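Questions from people who collect with us

Trudy Ormsby looks after the home collection program at Farkance, and she keeps this page going from the questions that land in her inbox. If yours isn't answered, write to her through the Pearce portal, the same place you upload your sessions.

What am I being asked to do?

Ordinary chores, more or less the way you would do them anyway, only with a gripper in each hand in place of your fingers. You pick a task from the list (folding a jacket, making a bed, putting socks in a drawer), start the recording, do the task, and stop. Each of those short recordings is what we call an example. The learning system, which goes by the name Tovside around here, studies a great many of them and tries to work out how a hand should move when it meets a sleeve or a zipper.

How many examples do you need?

For the clothing set we are aiming for 2000, spread over all the homes in the program. Your own share is 61, and you can take the whole month of September to get through them. Please don't try to do them all in one sitting! Your wrists will complain, and the last dozen always look tired when we play them back.

Does my bedroom have to be tidy?

Oh, please don't clean up for us. We have plenty of examples from our own workroom, with one shirt lying flat on one gray table, and Tovside does beautifully on gray tables. It gets lost as soon as there is a patterned sheet or a second piece of clothing nearby. Real beds have things on them, and shelves behind them, and baskets beside them, and all of that helps. Do put away letters, photographs of people and anything with your name or address on it before you start. 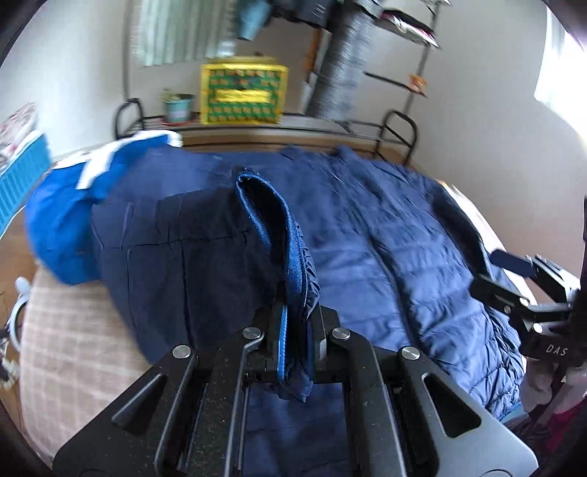

A puffer jacket on the bed, with the gripper closed on its folded edge.

Why are there so many puffy jackets on the task list?

They are hard, and we are short of them. A T-shirt lies down when you tell it to. A quilted jacket pushes back, the shell slides over the filling, and the bulk changes every time you press on it. We ask you to take hold at an edge where you can, such as the hem, the front opening or a cuff, and to let the jaws close fully before you lift. If you catch a fat handful out of the middle instead, that's all right, keep going. We would still like to have it.

What if I drop it or make a mess of the fold?

Carry on and fix it, just as you would on any laundry day. An example where the jacket slips and you pick it up again is worth keeping, and I would hate to think of anyone throwing those away. The ones we can't use are the ones where somebody stopped halfway to answer the phone, or put the gripper down and finished with bare fingers (I have done this myself, more than once, without noticing).

Do I need to use both grippers?

For jackets, sheets and towels, yes. Try to keep both of them moving with some purpose. If one is only waiting, rest it on the fabric or hold it a little to the side. For small things like socks, one is fine, and you can choose the "single" button in Cumero, our recording app, before you begin.

How long should one example be?

Most jackets are done in under 2 minutes. Cumero stops by itself at 4, and if that happens to you, just mark the example as unfinished and move on to the next. Slow and steady is better than quick. You don't get anything extra for speed, and fast jerky movements are difficult for the system to follow.

Should I start the same way each time?

Please don't. Shake the jacket out, toss it down, turn it over, leave it inside out once in a while. Stand on the other side of the bed if there's room. Changing the light helps too, so a few in the morning with the curtains open and a few in the evening under a lamp would be lovely.

The jaws keep slipping on nylon. Is mine broken?

Probably not. Wipe the inside of the jaws with a dry cloth — lint builds up quickly — and try again with a slightly bigger pinch of fabric. If it still slips, send a note through the portal with the word "jaws" at the top and we'll mail you a new pair of pads.

Can my children or the dog be around?

We would rather they stayed in another room while you record. If someone wanders in, stop, delete that example in Cumero, and start over when the coast is clear.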